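Zorkavton completes hillside library with a roof of reclaimed brick

Architecture practice Zorkavton has finished a public library in the hill town of Dastholm, setting the reading rooms into a slope so that the street side shows only one story.

The building replaces a branch library that had occupied two rooms over the post office. It sits on a narrow lot between the primary school and a row of garages, with a drop of 30 feet from the front door to the lower garden.

Project architect Anselmo Sotomayor said the slope decided most of the plan. The entrance, the children's room and the staff office are at street level. A wide stair leads down to the main reading room, which faces south over the valley. A second stair, outdoors, connects the street to the garden when the library is closed.

"People already cut across the lot to get to the bus," Sotomayor said. "We kept the path and put the building next to it."

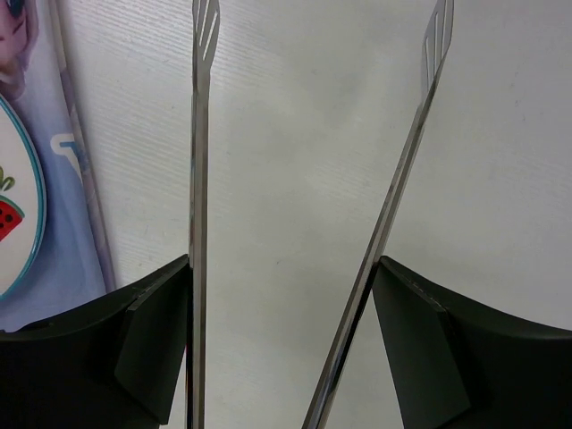 DASTHOLM, Thursday, November 8, 2018

The roof is a series of shallow vaults made from brick salvaged from the former Benítez dairy, which was taken down to make way for a parking lot. Each vault spans 33 feet. The bricks were cleaned and sorted by hand over one winter, and those too soft for the roof were used as paving in the garden.

Walls below street level are board-marked concrete, left bare on both faces. Above ground the walls are lime plaster over block, tinted a pale gray to match the school next door. Window frames are oak, oiled but not stained.

Inside, shelving runs along the uphill wall, where there is no daylight, and the desks are placed by the windows. The main reading room seats 300 for talks and concerts once the desks are rolled into a storeroom under the stair. Curtains made by Lolach, a weaving workshop in the next town, can divide the same space into smaller study areas.

Heating comes from four wells drilled under the garden and is delivered through the floor. There is no air conditioning. High windows at the ends of the vaults open at night in summer to let out warm air, and a deep overhang shades the glass on the valley side.

Construction ran five months past the original schedule after builders found an old stone culvert crossing the lot. The culvert still drains the street above, so it was repaired and left in place. A section of it can be seen through a grate beside the lower entrance.

The town paid for the work with a bond approved by voters and a state grant for rural libraries. Some residents had objected to the loss of the garages at the east end of the lot, and two of them were kept in the final design. One now holds the book van.

The library opened to the public in June. Planting in the lower garden is still under way, and the outdoor stair will get a second handrail before the end of the year.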